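Archery gear at home: fletching, strings, wet kit

Print this page | E-mail this page

Quick ones for the start of outdoor season. Most of it is kitchen table stuff, no special shop needed.

Old vanes first. Peel, don't scrape. If they won't peel, blunt butter knife held nearly flat to the shaft, short strokes, away from the thumb. Never a razor on carbon. You will nick the fibers and then it's a scrap arrow. Leftover glue comes off with rubbing alcohol on a paper towel. Go easy with acetone, it eats some finishes and most cresting.

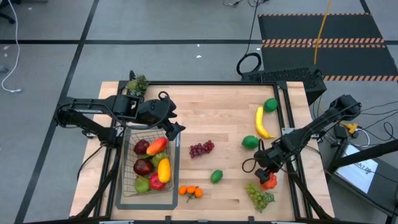 Then don't touch the shaft where the vanes go. Finger grease is why half of them fall off at the first target. Wipe, let it dry, straight into the jig.

Jig - mine is a Stelo, any single clamp one will do. Put a pencil mark on the clamp where the back of the vane sits so all of them start at the same place. Thin line of glue, not a bead. If it squeezes out both sides you used to much. Leave it in the clamp longer than the bottle says. A dot of glue at the front and back of every vane when you're done.

Bare shaft one or two of the set. You'll want them for tuning.

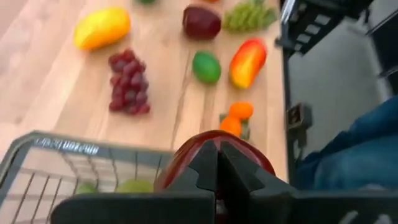

ILTMONT, June

Strings. Wax when it looks fuzzy, not by the calendar. Rub it in with a scrap of leather or just your fingers till it warms up, then wrap a bit of dental floss once around the string and pull it down the length to take off the extra. Skip the servings. Wax on a serving makes it slide.

Nocking point gone loose? Take it off and tie a new one, don't crimp the brass harder. Check nock fit with the arrow hanging straight down from the string - light tap on the string and it should drop off.

Hair dryer on a bow is a bad idea. So is the trunk of a car in summer. Limbs in a sock each, flat shelf, somewhere boring.

Wet kit: towel everything before it goes in the case, then leave the case open overnight. Pull the points end of the quiver out and tip it, water sits in the tubes. Finger tabs go between two sheets of newspaper under a book so they dry flat. No radiator. Leather goes like a cracker.
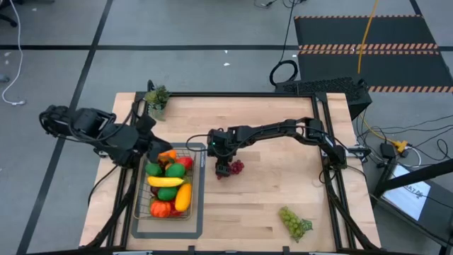
By Emilian Barbu

Labeling. Do it. My set are 700 spine and so are everyone else's on the Prangate field, and at 70 meters they all look the same stuck in a bale. Silver paint pen, initials and a number on each shaft, up near the vanes. Number matters more than the initials. When number 4 lands left every single end, you stop blaming yourself and look at number 4.

Weigh the finished ones if you can borrow a grain scale. Mine came out at 262 grains bare, some 70 of that was point. Write it inside the lid of the box with the shaft length. You'll forget, I did, and had to start over with a tape measure when I ordered more. 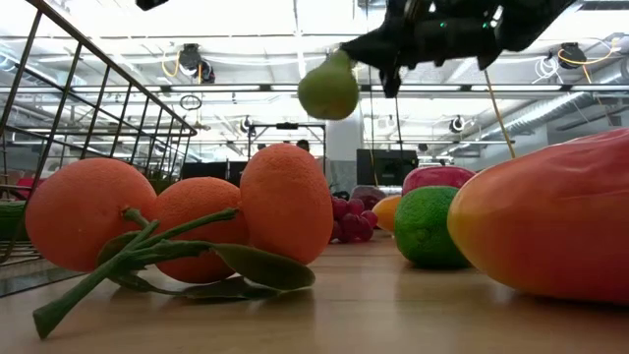 Points in with hot melt, the low temp kind. Heat the point and not the shaft, hold the point in pliers, twist as it goes in, wipe off the ring with a rag. To get one out again, kettle water in a mug for a minute, then pliers. Slow. If it dosen't move put it back in the mug.

Flex check before every session. Bend the shaft gently, turn it, bend again, listen. Any creak or crackle, snap it in half and bin it so it can't wander back into the quiver. Eyes away from it while you do.

Glue question we keep getting - yes, Yaman is fine on plastic vanes. Feathers, use something slower.

More in this section
Making a bow stand from scrap pipe
Patching a foam target with expanding foam
Cutting down a long quiver belt
Tying a finger sling from a shoelace
Audrey-Anne Tremblay on storing arrows over winter

Print this page | E-mail this page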